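5th May

Carried on with the paint ageing trials for the Vavatlow stairwell job. Siiri Ots sent over the second set of drawdown cards last night and they were on the bench when I came in. Labels match the sheet this time, apart from card 17, which is written as 11 on the back. Corrected in pencil.

Conditions in the cupboard: heater left on low overnight, door shut, tray of water on the bottom shelf as before. The dial hygrometer and the digital one still disagree. I am going by the digital one until Aivar Lepik brings his salt kit back and we can check both.

**Rissanen primer, batch 392**

Two coats on lime plaster offcuts, second coat put on the morning after the first. Brushed well, no drag. The tape pull took nothing off on the smooth side. On the rough side it lifted small flecks along the arris, same place as batch 389 did. I suspect dust in the plaster edge and not the primer. Wipe the next lot down with a damp cloth before the first coat and leave them to dry properly.

Batch 389 has yellowed a little against its masked strip. Visible by the window, hard to see under the tubes. Keep it in the set.

**Lidon greys**

Three greys under consideration for the walls: light, mid and dark. Aivar still wants the dark one on the half landing. My view is that it will look dirty next to the old handrail, and that the mid grey is dark enough once the side walls fall into their own shade. People choose from a card held up to the light and then get a surprise when the same paint goes round a corner.

For the meeting I want to talk about plain rooms before we get on to the stairwell itself, with its turns and its one small window. Grey on three walls, a pale boarded floor and something white in the middle is enough to argue over. The right-hand wall reads a bit darker than the back one in the view below.

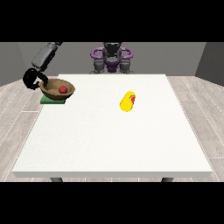

**Scrub test**

Did the mid grey and the light grey, 128 strokes each with the nylon brush and the usual soap solution. Mid grey burnished to a slight shine in the middle of the track. Light grey did the same but you have to tilt the card to find it. Neither went through to the primer. Dark grey not done, as the card had a run in it and I don't trust the film thickness. Asked Siiri for a fresh one.

The brush is shedding. Order two more, and write the date on the handle when they go into use.

**Rolora roller sleeves**

Tried the short pile sleeve on a lining paper panel. Less stipple than the medium, but it holds very little paint and I was back at the tray every couple of passes. Got roughly 4 square metres out of the small tin. Medium pile is probably the sensible choice for the walls, short pile for the door linings only.

Washed both out. The short one has gone hard at one end, so either I rushed the rinse or the core lets water in.

**To do**

- New dark grey card, then scrub it the same way
- Damp-wipe the plaster offcuts, start next primer set
- Chase Aivar about the salt kit
- Move the October cards out of the window, they have had long enough
- Find the lid for the big kettle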